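Detlow Computer Refurbishment Program
Progress report to the Flimport Community Fund
Reporting period ending June

1. Summary

The program received 244 desktop towers in the period, most of them from the Zorholm office closure. Of these, 65 have been assessed and 16 are ready for placement with households. Assessment is behind the schedule agreed at the start of the grant. The main cause was the late delivery of replacement processors, which held up bench work until the middle of the period.

2. Processor replacement

Towers are laid on their side on the aluminium bench with the side panel off. The retention frame on the socket is lifted before the processor is brought in, and contacts are checked under a lamp. Square metal-topped parts of this kind are handled by their edges only.

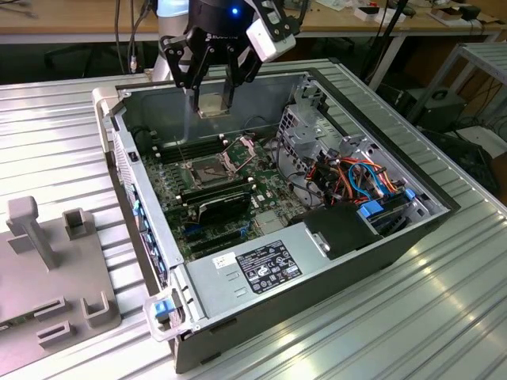

3. Condition of donated towers

The Zorholm towers have proved well suited to refurbishment. Expansion slots and rear brackets are held by blue plastic tabs and need no screwdriver, and this has shortened the assessment of each unit. Memory is left in its slots until the board has been inspected.
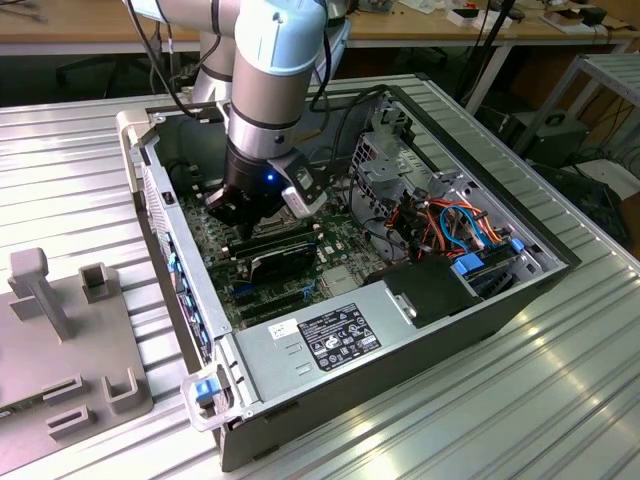
Prepared by: Program Coordinator, Detlow Workshop

Power supplies are kept where the rating label is legible and the unit passes a load test. The label and barcode details are entered in the Dvorak stock register before any other work begins. Up to 20 towers in the present batch may need a different supply, and a quote has been requested.

4. Cabling and drives

Drives were removed by the donor before delivery. The coloured power and data cables are left in place near the drive cage and checked for damaged connectors. Cable ties are replaced at final assembly — a small expense, met from the consumables line.
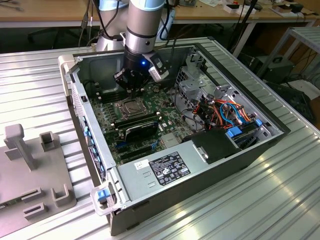 Photo: Detlow Workshop

Several donated towers arrived without a processor, and their sockets are inspected for bent contacts before a part is allocated. Boards with damaged contacts are set aside for spares. Their cases, handles and power supplies are reused wherever the model matches.

5. Budget and next period

Spending is within the approved budget. The freight line is underspent, as the donor met the cost of the first delivery. We ask that the balance be moved to processor coolers, which were not included in the original application and must be fitted before a tower can be tested under load.
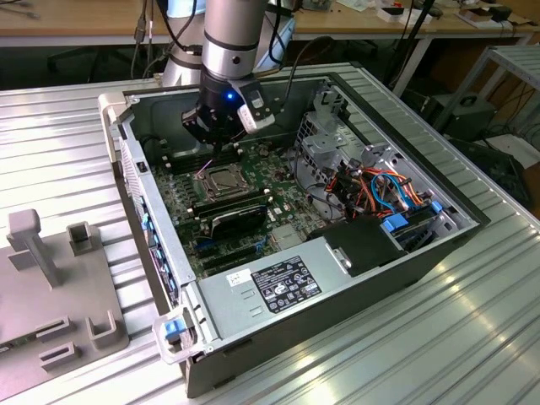 The remaining towers will be assessed in order of arrival. Placements will continue through the existing referral arrangement, and a revised schedule will be forwarded once the cooler order is confirmed.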